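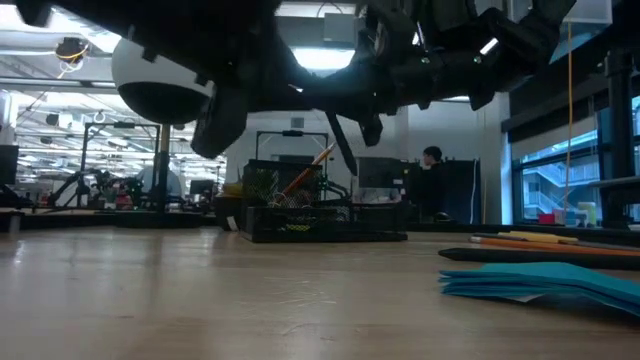 시즌권을 갱신했는데도 3번 게이트에서 계속 '미등록'으로 표시된다고 Châu Phùng은 문의 글에 적었다. 결제 내역에는 갱신 완료로 나오지만 카드의 좌석 정보는 지난 시즌 그대로라는 것이다. 이 증상은 대부분 갱신 후 카드 동기화가 이루어지지 않은 경우에 발생하며, 4.2의 절차로 해결한다.

4. 시즌권 갱신 및 카드 동기화

본 절은 Marnik 발권 관리 프로그램에서 기존 시즌권을 갱신하고 출입 카드에 새 시즌 정보를 기록하는 방법을 설명한다. 신규 구매자 등록은 3절을 참조한다. 화면 구성은 2021. 7. 20. 배포판을 기준으로 한다.

4.1 갱신 등록

1. 관리자 계정으로 로그인한 후 [회원] > [시즌권]을 선택한다.
2. 회원 번호 또는 성명으로 대상 회원을 검색한다. 성명에 특수 문자가 포함된 경우(예: Šimkus) 회원 번호 검색을 권장한다.
3. 회원 상세 화면에서 [갱신]을 누른다. 버튼이 비활성 상태이면 미납 금액이 있는지 확인한다.
4. 좌석 유지 여부를 선택한다. '유지'를 선택하면 지난 시즌의 구역, 열, 번호가 그대로 입력된다.
5. 요금 등급을 확인한다. 요금표는 구단 설정에서 불러오며 이 화면에서는 수정할 수 없다.
6. 결제 수단을 지정하고 [확정]을 누른다. 상태가 '갱신 완료'로 바뀐다.

참고: 분할 납부는 최대 4회까지 지정할 수 있다. 첫 회차가 납부되기 전에는 상태가 '갱신 대기'로 표시되며 카드 동기화가 진행되지 않는다.

주의: [확정] 이후에는 좌석을 변경할 수 없다. 변경이 필요하면 갱신을 취소하고 1단계부터 다시 진행한다. 취소된 좌석은 즉시 일반 판매로 전환되므로, 취소 전에 반드시 [좌석 잠금]을 설정한다.

4.2 카드 동기화

1. 카드 판독기를 USB 단자에 연결하고 상태 표시줄에 '판독기 준비'가 나타나는지 확인한다.
2. 회원 상세 화면에서 [카드] 탭을 연다.
3. 카드를 판독기 위에 올려놓고 [쓰기]를 누른다.
4. '쓰기 완료' 메시지가 표시될 때까지 카드를 움직이지 않는다.
5. [읽기]를 눌러 시즌, 구역, 열, 번호가 회원 정보와 일치하는지 대조한다.
6. [게이트 전송]을 누른다. 전송 결과는 [기록] 탭에 게이트별로 표시된다.

참고: 모바일 시즌권 이용자는 1~5단계를 생략하고 6단계만 수행한다. 이용자의 앱에서도 로그아웃 후 다시 로그인해야 새 시즌 정보가 표시된다.

주의: 경기 당일 게이트가 개방된 동안에는 전체 전송을 실행하지 않는다. 개별 회원의 전송만 허용된다.

4.3 오류 코드

E-11: 판독기와의 통신이 끊어졌다. 케이블을 분리했다가 다시 연결하고 4.2의 1단계부터 반복한다.
E-269: 카드에 다른 회원의 번호가 기록되어 있다. 카드를 회수하고 [카드 재발급]을 실행한다. 기존 카드는 자동으로 사용 정지된다.
'미등록' 표시: 게이트에 새 시즌 정보가 없다. 회원 상태가 '갱신 완료'인지 확인하고 4.2의 6단계를 다시 수행한다.
'좌석 중복' 표시: 같은 좌석에 두 건의 갱신이 등록되어 있다. [기록] 탭에서 확정 시각을 확인한 후 발권 책임자의 승인을 받아 한 건을 취소한다.

가족 구역 시즌권은 대표 회원의 갱신이 완료된 후에만 동반 회원을 갱신할 수 있다. 동반 회원의 카드도 각각 동기화해야 하며, 세부 절차는 5절에 수록되어 있다.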